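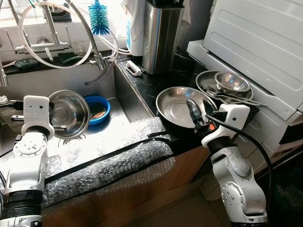 Stainless steel sink and black marble-patterned worktop, with a steel plate and bowl.

Mizuno two-stage under-sink water filter: is it worth 196 pounds?

Last updated: October 2022

I have never been convinced that most people in this country need a water filter. Our tap water is safe, it costs next to nothing, and the firms that sell filters know this, so they talk about "purity" and "vitality" and show you a child holding a glass up to the sun. I tested the Mizuno with that in mind, and you may want to allow for it.

The case for it in Dornham is limescale. Our water is hard enough to put a crust in a new kettle inside a month, and tea made with it has a skin you could write your name in. I fitted the filter in June and have used it every day.

What you get for the money is two cartridges in a plastic bracket, some push-fit pipe, a tee for the cold feed and a leaflet. There is no spanner and no spare washer. The leaflet says fitting takes 14 minutes. It took me most of an afternoon, a fair part of it spent lying on my back in a cupboard looking for the isolating valve. If your cold pipe is boxed in, as a lot of them are in the newer Clostanley houses, get a plumber and add his bill to the price before you decide anything.
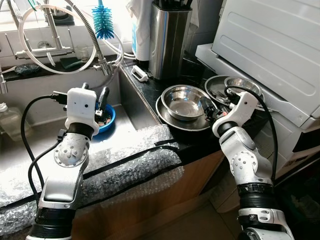

The push-fit joints are decent, I will give them that. One wept for a day until I cut the pipe again with a proper cutter and pushed it fully home. The leaflet does say to cut it square, in very small type on the back page.

Flow is where I start to grumble. With both cartridges in line, filling a big pasta pan is slow enough that you wander off and forget it. Mizuno says the drop in pressure is "barely noticeable". I noticed it on the first evening and so did everyone else in the house. You can fit the filter to its own small tap and leave the main one alone, but that means a hole in the worktop, and I was not going to drill stone for a cup of tea.

As for taste, I asked two people to try it blind, tap water against filtered, both from the fridge. Yuto Sasaki picked the filtered one each time and said the other smelt of swimming baths. Beverley Inskip could not tell them apart and was quite cross at being asked twice. I can tell, just about, when the water is cold. In tea I can't, although the skin has gone, and that alone pleased me more than I expected.

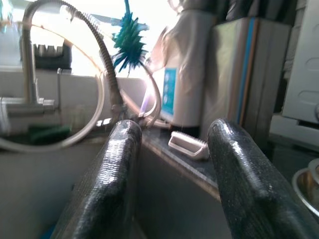 A brushed-steel tap with a flexible braided spout.

The kettle is better too, but it is not clean. There is still a thin grey film on the element, and I have descaled it once since fitting. The box says "scale-free living". It should say less scale.

Then there are the cartridges. The pair costs 80 pounds and Mizuno wants them changed twice a year. Leave out the set that comes in the box and a full year of changes is 160 pounds, every year, for as long as you keep the thing. The Prolwood jug I had before cost a fraction of that to run. It was a nuisance to refill and took up half a fridge shelf, but it did the tea nearly as well.

Buy it if your water is as hard as ours, you can reach your pipes and you hate jugs. Otherwise I would keep the money and buy a box of descaler. Mine is staying in until the second set of cartridges runs out, and I haven't ordered a third.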